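当サイトでは、利便性の向上とアクセス状況の把握のためCookieを使用しています。閲覧を続けた場合、Cookieの使用に同意いただいたものとみなします。[同意する] [設定を変更]

ボタン付けひとつから頼める衣類のお直し便「Ondell」、10月から受付を始めます

10月
文:Preltidau 広報担当

こんにちは、衣類のお直しとお手入れをしているPreltidauの広報です。このたび、家にある服を箱に詰めて送るだけで小さなお直しを頼める宅配サービス「Ondell(オンデル)」を始めることになりました。やっとです、やっと! 社内で最初に話が出てから季節がいくつも過ぎてしまって、途中で企画書の表紙だけが三回も変わりました(中身はそんなに変わっていません)。

Ondellでお受けするのは、ボタンの付け直し、ほつれ、裾のまつり直し、フリルやレースの縫い留め、ポケットの袋布の穴、ゴムの入れ替えといった、いわゆる小さなお直しです。料金は一か所929円、税込です。中途半端な数字だなと思われますよね。私も会議で思いました。でも糸と針と手間を積み上げて、端数を切らずにそのまま出したらこうなったので、そのままにしています。ボタンは付け直しなら数に関係なく一着で一か所と数えますので、ブラウスの前立てを上から下まで全部付け替えても929円です。

どうして小さなお直しだけなのかというと、私たちの店、Hosoda店の窓口でずっと気になっていたことがあるからなんです。コートの丈詰めやウエスト出しのように大きなお直しは、みなさんわりと決心して持ってきてくださるんですね。ところがボタンとなると、「こんなことで持ってきていいのかしら」と小声になる。いいんですよ、と毎回お返事しているのですが、お店まで来てくださる方はまだ少数で、たぶんその何倍もの服がクローゼットの端のほうで眠っているのだと思います。

とくに多いのがブラウスです。襟元や前立てに飾りがあるもの、パールっぽい小さなボタンが付いたもの、フリルがひらひらしているもの。かわいいぶんだけ糸に負担がかかりやすくて、洗濯のたびに少しずつゆるんできます。衣替えでベッドの上に広げてみて、あ、そういえば、と思い出す。そんな一着がお宅にもありませんか。
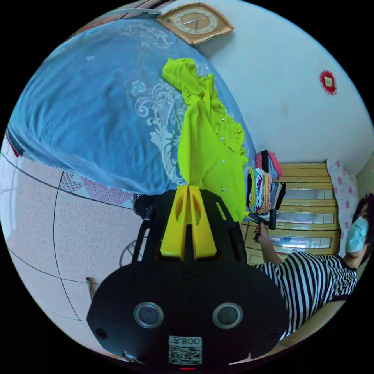 取れたボタンはちゃんと小皿に入れて取ってあるのに、気がつくとそのまま次の季節になっているんです、という声を試験期間中にいただきました。自分でも付けられるとは思うけれど、糸の色を探すところで面倒になってしまう、とも書いてありました。

読んだ瞬間、わかります!と声が出ました。針仕事そのものより、その手前がおっくうなんですよね。似た色の糸がない、あっても短い、針山がどこかへ行った、やっと全部そろったら今度は夕飯の支度の時間。Ondellでは糸選びもこちらでします。取れたボタンが手元にある場合は、小さな袋か封筒に入れて服と一緒に箱へ入れてください。なくしてしまった場合も大丈夫で、似た大きさと色合いのものをこちらで探して、付ける前にメールで確認をお願いしています。どうしても合うものが見つからないときは、目立たない裾側のボタンを上へ移して、裾側に近い色のものを付ける、という昔からのやり方をご提案することもあります。

お申し込みの流れも書いておきますね。まずOndellの受付ページから、直したい服の種類と場所を選んでいただきます。「袖口」「前立て」「裾」のように選ぶだけなので、専門用語はいりません。うまく言えないときは備考欄に「右のわきの下あたりがなんとなく変」くらいで書いていただければ、こちらで見て判断します。申し込みが済むと折りたたみの箱が届きますので、服を入れて玄関先で配送の方に渡してください。到着から5日でお直しをして、アイロンをかけて、同じ箱でお返しします。集荷の時間は朝の7時から選べます。出勤前に出してしまいたいという希望が強かったので、配送会社さんにずいぶんお願いしました。

ひとつだけお願いがあります。送る前に、一度お洗濯をしてください。汚れが残っていると針の通りが悪くなりますし、アイロンの熱でしみが定着してしまうことがあるんです。ご家庭で洗えないものはクリーニングのあと、ビニールカバーを外してから入れてくださいね。カバーのままだと、箱の中で湿気がこもります。それから、ポケットの中もぜひ。試験期間中に一番よく出てきたのは飴の包み紙でした。

お直しに使う道具や材料の話も少しだけ。糸は、手芸材料のOlusさんにお願いしてそろえました。色見本帳を見に行った日は、もう帰りたくなくなるくらい楽しかったです。明るい黄緑や淡い水色のような、お店ではなかなか置いていない色が棚にきちんと並んでいて、あの服に合う、この服にも合う、と頭の中でお客さまのブラウスが次々に浮かんできて困りました。春物のきれいな色は、既製の糸だとどうしても少し沈んだり浮いたりするんです。前立ての裏側まで見る人はあまりいないかもしれませんが、着る本人は毎回目にするところなので、色はしっかり合わせたいと思っています。

もちろん苦手なこともあります。革製品、毛皮、着物、それからファスナーの全交換は、今のところOndellではお受けしていません。これらはHosoda店の窓口で現物を拝見してからのご相談になります。虫食いの穴も、ニットの編み地によってできるものとできないものがありますので、申し込みのときに穴の大きさを教えていただけると助かります。定規がなければボタンと比べて「シャツのボタンより小さい」といった書き方で構いません。

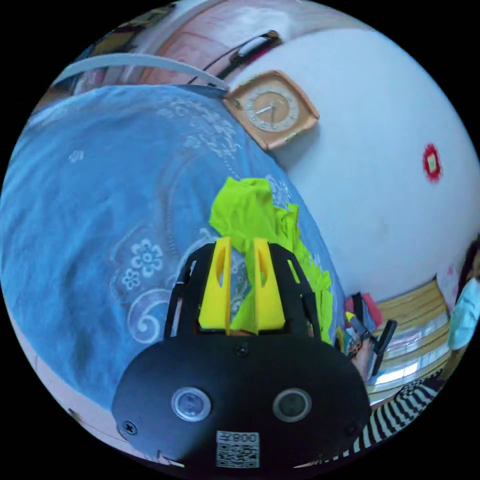 箱に入れていただく「お直し場所の目印」についても、少しこだわりました。ほつれた箇所がわかるように布に留めておく小さな札なのですが、最初の試作はベージュに薄い茶色の文字で、上品ではあるものの、服の上に置くとどこにあるのか全然わからない(担当者が自分で留めた札を自分で見失いました)。そこで色を見直して、写真の黒と鮮やかな黄色のように、隣に置いたときにぱっと目が行く組み合わせに変えました。紺のカーディガンでも白いシャツでも、これなら見落としません。留め具は安全ピンをやめて、薄手の生地にも跡が残りにくい布用クリップにしています。お直しが終わった札はこちらで回収しますので、返送の箱に入っていなくてもご心配なく。

10月の受付は、まずは100着までとさせていただきます。少ないと感じられるかもしれませんね。でも縫うのは人の手で、しかも春と秋はHosoda店の窓口も一年でいちばん混み合う時期なんです。お待たせして次の季節になってしまったら、小皿のボタンと同じことになってしまいます。上限に達したあとのお申し込みは、翌月分の予約として順番に承ります。予約の方には、箱をお送りする前に一度メールでご連絡しますので、それまで服は普段どおり着ていていただいて大丈夫です。ボタンが取れたままでは着られないかもしれませんが……。

それと、Hosoda店では日曜日の午後に、ボタン付けのちいさな教室も開きます。自分で付けられるようになりたいという方が意外に多くて、だったら一緒にやりましょう、ということになりました。糸足の作り方、四つ穴と足付きボタンの違い、玉止めがどうしてもほどけてしまうときのコツまで、ゆっくりやります。お直し屋が教えてしまったら注文が減るんじゃないの、と家族には言われましたけれど、直した服を着ている人が増えるのはうれしいことですし、教室の帰りに「フリルのほうはお願いします」と置いていかれる方もきっといらっしゃると踏んでいます。参加は無料で、針と糸はこちらで用意します。付けたいボタンと服だけお持ちください。

最後に、試験期間中に服を送ってくださったみなさま、本当にありがとうございました。同封のお手紙は縫製の部屋の壁に貼ってあって、休憩のたびに誰かが読んでいます。読みすぎて端が丸まってきたので、近いうちにファイルへ移します。

■サービスの概要
名称:Ondell(オンデル)
内容:宅配による衣類の小さなお直し
料金:一か所929円(税込)
お直しの日数:到着から5日
集荷:朝7時から時間を選択
10月の受付数:100着
運営:Preltidau

取材や写真の貸し出しのご相談は、Preltidauのお問い合わせ窓口から「広報あて」と書いてお送りください。私が読んでお返事します。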